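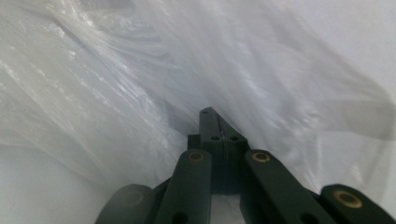 Household plastic in Jandovcombe goes into one blue bin, and the town guide says what may go in it. Bottles, tubs and jugs are accepted. Film is not, and that is where most of the trouble starts. Thin white film with long creases in it, the kind that is light enough to crumple in one hand, looks like any other plastic to the person standing at the bin. Our project looked at how people in the Starkden neighborhood sort film and bottles, what they believe the rules are, and whether a different leaflet would change what they do.

## Background

The town's bins are emptied by Cidura, which also runs the sorting hall on Pacheco Road. Film is a problem in a sorting hall because it wraps around the turning parts of the machines. The line then has to be stopped so that it can be cut out by hand. Film can be recycled, but it has to be collected separately, and in Jandovcombe the only place for that is a cage behind the library parking lot. The cage is not mentioned on the bin lid. It is mentioned on the town website, on a page that has to be searched for.

A second issue is bagging. Many people collect their bottles in a plastic bag and drop the whole bag into the bin. The bottles are fine but the bag is film, and a tied bag may be pulled off the line unopened. In that case good bottles end up in the trash along with it.

## Method

We delivered a paper form to 100 homes in Starkden and collected it the following weekend. The form asked which items go in the blue bin, whether the household bags its bottles, and whether anyone there had heard of the film cage. There was space at the bottom for comments. We got 89 forms back, which was better than we had planned for.

After that we gave every home a new leaflet. It had one side only and large type, and it left out everything except bottles, tubs, jugs and film. We waited 6 weeks and then went back with a shorter form. 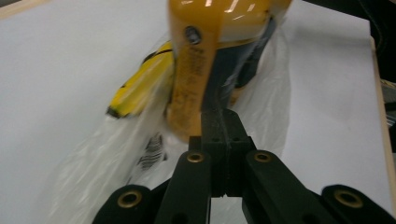 **Jandovcombe College – Department of Environmental Studies**
Second-Year Project Report, September 21, 2026

## What people told us

Bottles caused very little confusion. Nearly everyone knew that a plastic bottle goes in the blue bin, whatever its color. A few people were unsure about paper or plastic labels and had been peeling them off, some for years. Cidura's own instructions say this isn't needed. A yellow bottle with a printed label down the front can go in as it is, once it has been emptied.

Film was different. Most people who answered thought that shopping bags were accepted, and several wrote that they had chosen to bag their bottles to keep the bin clean. Some were annoyed to find out it was wrong. One comment said that the old leaflet showed a picture of a full bag next to the bin. We checked, and it does.

Hardly anyone had heard of the cage. Of those who had, most said it was too far to walk with a bag of bags.

## After the leaflet
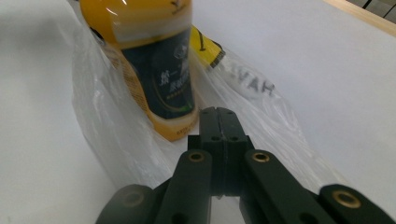

*Fig. 3. Yellow bottle with a navy label, in a clear plastic bag.*

On the second form, fewer homes said they bagged their bottles. More people could say correctly where film goes. The use of the cage didn't seem to change much, going by the answers, and we think distance is the main reason. Knowing the rule and having somewhere easy to take the film are separate problems – the leaflet only helps with the first.

## Limits of the study

We relied on what people wrote down. We asked Cidura for permission to look in the bins at collection but the request came too late in the term. People may also have given the answer they thought we wanted, especially on the second form, after reading our leaflet.

Starkden is mostly houses with their own bins. The apartment buildings near the station share large containers, and the results there could be quite different.

## Suggestions

1. Print "empty the bag, keep the bag out" on the bin lid.
2. Remove the picture of the full bag from the town leaflet.
3. Put a film cage outside the grocery store on Pacheco Road as a trial.
4. Stop asking people to look up the rules online.

The town waste office has agreed to read this report before it orders new lid stickers in November. The blank forms and the leaflet are in the appendix. The filled-in forms will be kept by the department until the grade is final and then shredded.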